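Last updated: September

Forneo Regrasp
Grasp planning and handoff software for two-finger grippers

By Cor Prins

Regrasp is the part of the Forneo stack that decides where to put the fingers. It takes a view from the wrist, finds something worth holding, picks a spot on it, and passes the motion controller a grasp with a width, an approach direction and a number between zero and one that says how much we would bet on it. Then it watches what happens and revises its opinion. Most of the code is in the revising.

We started it in a rented unit in Lendale with the usual ambition, which was to pick up anything. Version 1 picked up blocks. It was extremely good at blocks. A customer in Sarkusberg then asked whether it could clear a table, and we learned how few dinner services are made of blocks.

What it does

Regrasp plans rim grasps, body grasps and handle grasps, and it keeps them apart all the way down. Older planners (ours included) scored every candidate on one scale, so a bowl's rim had to compete with its side wall, and the side wall usually won by being larger. A rim grasp wants one finger inside and one outside, a shallow approach, and a closing width set by the thickness of the edge. Judged by the rules for a body grasp it looks like a mistake. In version 4 it gets its own scorer, its own approach limits and its own retry policy.

The handoff planner sits on top. Give it two grippers and one object and it will find a pair of grasps that don't collide, order them, and hold the first until the second has reported contact. You can set how long it waits. The default is cautious enough that people watching a demo tend to start talking again before it lets go.

Plates are the case that sold us on doing this properly. A plate is nearly all surface and offers almost nothing to hold. The rim is the only sensible place, there is a lot of rim, and every part of it looks like every other part. Two grippers on one plate have to agree on which bit belongs to whom, while the plate tilts and the shadows of both tools slide across the inside of it.
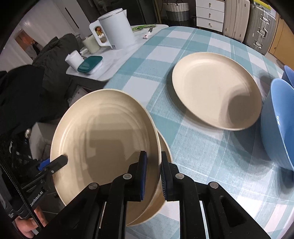 Shadows deserve their own paragraph, as they have eaten more of our working life than any other topic. A hard shadow across a pale, smooth surface has an edge, and an edge is what a perception system is brought up to believe in. Version 3 would now and then propose a grasp on the boundary of a shadow, approach it with great confidence, and close on the air above a perfectly good dish. Version 4 checks each edge against the motion of the wrist. If the edge moves when the tool moves, and the object doesn't, the edge is struck off the list. There is a setting called trust_edges that turns the check off. We left it in for people who work with a fixed camera and fixed lights and would like the speed back.

Patterned cloths were the other one. Checks, stripes and woven textures all produce rows of tidy parallel lines, and tidy parallel lines are what the inside of a gripper dreams about. The background model now learns the repeat of the pattern in the first second or so and stops being impressed by it. Plain tables need no learning and skip the step.

What's in the package

The planner itself, which runs as a service and talks to your controller over a socket. A Python client. A C++ client, written by someone who prefers C++ and maintained by someone who doesn't.

Bogale, the desktop viewer. It replays a session with every candidate grasp drawn over the view, accepted ones in green and rejected ones in gray with the reason attached. Click a rejected grasp and you get the full scoring breakdown. The breakdown is long. We considered shortening it and then found we needed all of it the same afternoon.

A starter library of 263 object profiles, mostly kitchen and table items: plates, bowls, cups, lidded containers, kettles. A profile is a short text file and you can write one yourself before lunch. Objects without a profile still get planned for, with wider margins and a lower opening bid.

A regression set of 1,600 recorded approaches, labeled by hand. Run it after you change anything. Run it after you change nothing, too, if you've updated your graphics driver.

Importing demonstrations

If you record with hand-held gripper tools, Regrasp can read those sessions and pull grasps out of them. It needs the wrist video, the finger opening over time and a tool pose. It looks for the moments when the fingers stop closing and something starts traveling with them, and it proposes those as grasp events for you to approve in Bogale.

People are helpful teachers and inconsistent ones. The same person will take a bowl by the rim nine times and on the tenth slide a finger underneath for no reason they can recall. The importer groups grasps by type first and only then averages them, so the odd ones end up in a small pile of their own instead of dragging the good ones sideways. You can delete the pile. We keep ours, and two of the better retry policies came out of it.

Sessions with two tools import as pairs, provided the clocks agree. If they don't, the importer will say so and refuse. Version 3 did not refuse, and produced some handoffs in which the plate was received slightly before it was offered.

Clutter around the work area can stay where it is. The planner has a region setting, so appliances at the back of the table and furniture along the wall are treated as things to avoid hitting and otherwise ignored. Very wide lenses are fine once calibrated. The dark corners are masked out automatically.

What it won't do

It does not plan your whole arm. It gives you a grasp and an approach, and getting the elbow there is between you and your motion planner.

It does not know what anything weighs. You may put a weight in a profile and it will be respected, but a kettle with no weight entered is treated as empty, which is optimistic of it.

Clear film and clear bags are still bad. Version 4 is less wrong about them than version 3 and says so with a lower score, and we would sooner leave it there than print a percentage. Glossy bowls are usable; expect a retry when a highlight sits right on the rim.

It will not stack. Separating overlapping plates works when enough of each rim is showing. Nested ones, where the top plate covers the lower one completely, are planned as a single thick plate. We know.

Requirements

Linux, a recent graphics card with 8 GB of memory, and a wrist camera you have calibrated yourself, this year. Bogale also runs on Windows and on a Mac. The controller must accept a width command and report finger position back. Force feedback is used if you have it.

Licenses and prices

Regrasp Single covers one gripper on one machine and costs $569 a year. Regrasp Pair adds the handoff planner and the two-tool importer for $973 a year. Both include Bogale, the object library and updates within the major version. Schools and university labs can write to us for a lower price, and should mention what they plan to pick up, mainly because we like to know.

The trial runs for thirty days with everything switched on. At the end of it the planner stops accepting new sessions but finishes the one it's in, a change we made after a customer's trial ran out at midnight with a soup bowl in the air.

Upgrading from version 3

Profiles carry over. Saved scores don't, as the scales have changed, and a 0.7 from version 3 means very little to anyone now. Re-run your own recordings once and save the new baseline. If you had written a workaround for the shadow problem, take it out first. The two fixes together will make the planner doubt nearly everything, and it becomes tiresome to work with.

Support is by email, answered from Lendale between 9 a.m. and 5 p.m. Attach the Bogale session file and the calibration, even if you're sure the calibration is fine.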